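Grullness Folding Work Table: nine months in

I bought the Grullness last November, after my old door-on-two-filing-cabinets arrangement finally let go under a sewing machine. It cost $708 before shipping, a sum I have so far admitted to one person, and he laughed.

Let's start with the assembly. The manual promises 21 minutes. Hnat Derkach, who has built a deck and two canoes, came over to help and we were done in time for a late dinner, having started after lunch. The bolts come in two lengths that look the same until you have used the wrong ones. The hex key is soft as cheese. Use your own.

Once it's up, though, it stays up. I cut patterns on it and lean on it with my full weight, and it doesn't wobble or creak. The top takes chalk well and gives it back with a damp cloth. Coffee is another matter, and I now own a very large coaster shaped like a cutting mat. 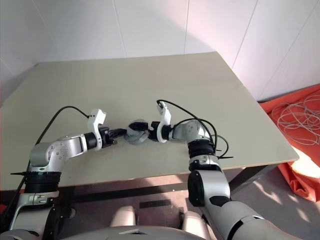

The folding part I can't recommend. Yes, it folds. So does a lawn chair, and a lawn chair won't try to take your thumb with it. The latches need both hands and a knee, and the folded table is still too wide for my hall closet. I folded it once for guests and have since stopped having the kind of guests who need the room.

I looked at the Jiro before buying. It's cheaper and lighter, and it has a drawer, but the one in the store rocked when I set my bag on it. The salesman told me that was the floor.

Customer service was fine. I wrote to ask for a missing foot cap and they sent me 9, so if you're short one, get in touch.

Four stars. I'd buy it again, but I'd pay somebody to put it together.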